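Folding white sheets without losing your mind

Posted in Laundry & Linens, 402 views

stotumcombe_sue
So I've been trying to get the guest room linens under control before November, and I am just no good with the big white pieces. I fold, I smooth, I fold again, and the whole thing slumps over on itself. Do you all iron first, or am I making work for myself?

tiltano77
No ironing here, life is short! Find two corners, tuck one inside the other, lay it flat and go from there. It's how my aunt did it and her closet was a joy to look at.

pressed_and_proud
I have to disagree, kindly. A quick press along the edges makes thin white cloth behave, and I wouldn't skip it.

tiltano77
Well, we'll never agree on that one, but I do love your pillowcases :)

asetti_home
I'm somewhere in the middle. If it's all in a heap I go looking for an edge first and shake from there, and I don't even think about corners until the worst of the bunching is out. White cloth bunched up, and then a pale gray patterned surface very close up: 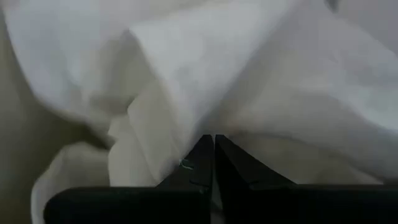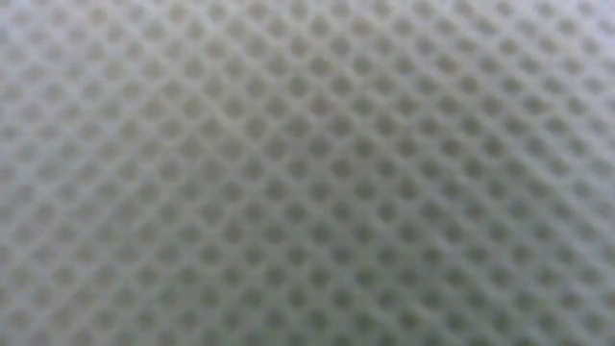 Anyway, once I've got an edge I fold in thirds the long way, then in half, and stop there. Smaller than that and it springs open on my shelf. Sue, try it with a pillowcase before you tackle the king size, it's a lot less arm waving.

stotumcombe_sue
Thirds! I've always done halves. Going to try it tonight after supper.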